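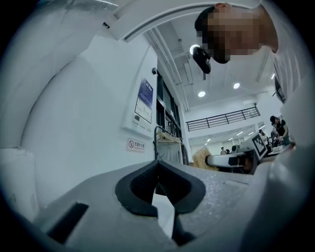
Hand-held gripper in an office workspace, with a no-smoking sign on the wall behind.

Category: Standards & Practice | Automation
6 minute read

Gorazd Mujić has a drawer full of checklists and a low opinion of most of them. He spent the better part of two decades inspecting factory cells in Ontario before he started reviewing the paperwork behind robot training data, and he brings the same question to both jobs. Who filled this in, and when?

"I had one set come to me with 79 forms in it," he says over a bowl of soup in the Grundale cafeteria. "Every tick was the same slant, same pen, same pressure. Somebody sat down after lunch and did the lot. And the cover page says the process is compliant. Compliant with what?"

The process in question is the recording of hand work with grippers that people carry rather than bolt to an arm. A person picks things up, folds things, puts things away, and the recording goes off to train a machine. It is cheap next to running a full robot, and it has spread faster than anybody's rulebook. Severton, the consultancy where Mujić now works three days a week, has been trying to get four client sites to agree on a common code of practice. I asked him how that was going.

"Slowly. Ask me in September."

The draft code is short. Grippers are to be checked before each session: pads, screws, anything that moves. Calibration markers are to be flat, clean and fixed so they don't creep. People who might end up in a recording are to be told beforehand, and faces are to be obscured before anything leaves the building. Each session gets a log, filled in while it is running.

It all sounds sensible, and I told him so. He put down his spoon.

"It's sensible the way a speed limit is sensible. Go stand by the highway."

Consuelo Cárdenas wrote most of the draft and doesn't share his gloom, though she concedes more of it than I expected. She came to Severton from food safety, a field where labels are read and fridges get opened by strangers. Robotics, she says, has never had the stranger.

"You've got standards for industrial arms, and people know them pretty well. Fences, stops, speeds. Then somebody takes the hand off the arm and gives it to a person, and all of a sudden it's office equipment. I've had a manager tell me it was a stapler."

Does it need more rules than a stapler? It can't swing round and break a jaw. I put this to her as bluntly as I could, having sat through a Demirtaş sales presentation that used the word "safety" on every slide without once naming a hazard.

"The injury side is mostly wrists and shoulders," she says. "Boring stuff. Holding a thing out in front of you for an hour. What worries me more is the data. If the pads are worn on one tool and fresh on another, and nobody has written down which was which, you've mixed two different hands together. You can't unmix them later."

She wants pad condition recorded every session. Mujić wants it recorded with a photo, as he doesn't trust the word "good" in a box. They have been arguing about this since spring -- politely, in tracked changes.

The faces are where the two of them agree, and where I found the draft weakest. It says faces must be obscured "as soon as practicable." I asked Cárdenas who decides what is practicable.

"The site."

And who checks the site?

"Under this draft? The site."

Obscuring a face is also a fairly thin kind of anonymity. A wide lens takes in a lot of room. It takes in notice boards, coat racks, signs, the fellow at the far table who never signed anything. If you work with six people you can pick any of them out by the way they lean over a bench. The consent clause covers "participants," and a man walking past on his way to the kettle is not, by anyone's definition, participating.

Mujić has proposed calling them bystanders and giving them a clause of their own. Clitetti, one of the firms at the table, has asked for the clause to be optional. Its representative, Anselmo Paucar, was good enough to talk to me by phone and did not pretend otherwise.

"We've got 3000 recordings sitting there from before anybody was discussing this," he says. "If the clause is mandatory and somebody decides it reaches back, what do I do with those? Phone everyone who ever walked through?"

It's a fair question. I'd have more sympathy if the firm hadn't kept recording while it was being asked. Paucar says the newer sessions have signs up at the door. He offered to send me the wording and then didn't.

What bothers me about the whole exercise is the enforcement section, which runs to a single paragraph. Sites will review their own logs. Sites will report their own breaches. A site that meets the code may say so on its website, and I suspect that last line is the one everybody read first.

Cárdenas has heard this before. "A voluntary code gets people in the room. Then you tighten it."

I asked if she could name one that had been tightened. She thought for a while and said she would get back to me.

Mujić would settle for one outside visit a year, unannounced, with the power to open a drawer. He has costed it at 400 dollars a site plus mileage. So far no one has offered to pay.

3 comments

Socorro Palomino
I fill these logs in for a living. The pad check takes me a minute if I'm allowed to do it, and the trouble is the schedule doesn't have the minute. Put that in your code.

Gladys Quispe
Bit harsh on Consuelo. Food safety was voluntary in plenty of kitchens I worked in before it had teeth. Agree on the bystander part though, the kettle bloke should get a say.

torque_wrench
"Compliant with what?" is going on my office door.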